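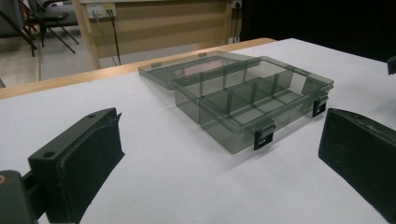
Does the Sterari hand-held gripper kit come with software for turning recordings into robot training data, or only the hardware?

Hardware and a recorder app. Conversion to training format is a separate license, sold per seat through Hostent.

k_aryee
Posted Saturday
Had the kit on the bench since May. Two fingers, replaceable pads, camera mount. We have 806 recordings so far, mostly opening and closing latched boxes. Pads are the weak point. Burthorpe rates them for 500 grasps and ours lost grip on smooth plastic well before that.

slema
Which pads? There are two compounds. The soft one wears fast on hard edges. The other one is fine.

k_aryee
Soft. It's what ships in the box. If the hard compound is the usable one, it should be the default.

egger_fan71
Disagree. Hard pads slide on small latches. I switched back after one afternoon. Check finger alignment before blaming the compound. Mine arrived with the left finger out of parallel, and one edge of the pad took all the load.

slema
Parallelism is adjustable, two screws per finger. Manual has it under maintenance, not setup, so people miss it.

k_aryee
Checked with a feeler gauge. Parallel within spec. Still wearing.

dmr
What does a pad set cost now?

slema
71 for a set of five, plus shipping. The Egger pads fit if you trim the backing, but that voids the warranty on the fingers.

egger_fan71
Trimmed mine. No regrets so far.

k_aryee
Ordered one set of the hard ones. Will run the same latch task on both and post the failure rates.

Kobina Aryee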